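The Long Goodbye of the Paper Manual

Appliances used to arrive with a booklet. Now they arrive with a square of dots and a wish for your happiness. 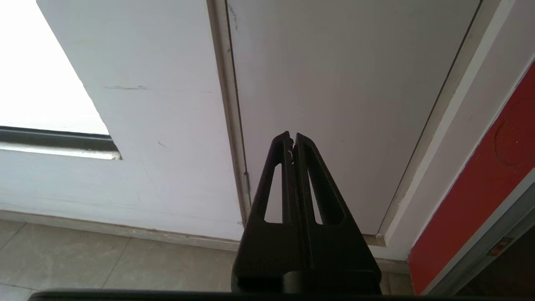 A reader in Grendunia wrote to say that she had kept every manual since her first apartment, including the one for a toaster that died before her children were born, and that she would be buried with them if the cemetery allowed staples. She wanted to know if she was alone. She is not. My own drawer holds 17 booklets, 2 of them for things I still own.

The old manual had its faults. It gave you four pages of warnings before it told you where the switch was. It was printed in nine languages, and the one you could read was always in the middle. It assumed you might try to bathe with a mixer. But it stayed in the drawer, and it never asked for a password.

Last October my Dosness dishwasher began blinking a code at me. The code led to a web page, the web page led to an app, and the app wanted to know my birthday. I gave it one. It thanked me and showed me a video in which a pair of very clean hands opened a dishwasher that was a different model from mine. The hands seemed pleased with it.

Endasus, which makes the space heater in my hallway, has gone further and put its instructions behind something called Oh. Oh is a helper. You ask it how to set the timer and it says what a great question that is. After a while it offers you an extended warranty — 300 dollars, for a heater that cost less.

I understand the case against paper. Printing costs money, and most people never read past the drawing of the plug. A web page can be fixed when it's wrong. It can also vanish the week the company changes its logo, and then you're on a forum reading 1000 replies from people who have the same blinking light and strong feelings about it.

My dishwasher, for the record, wanted its filter rinsed. I learned this from a sticker inside the door, in type the size of a sesame seed. I have since copied it onto an index card and put it in the drawer.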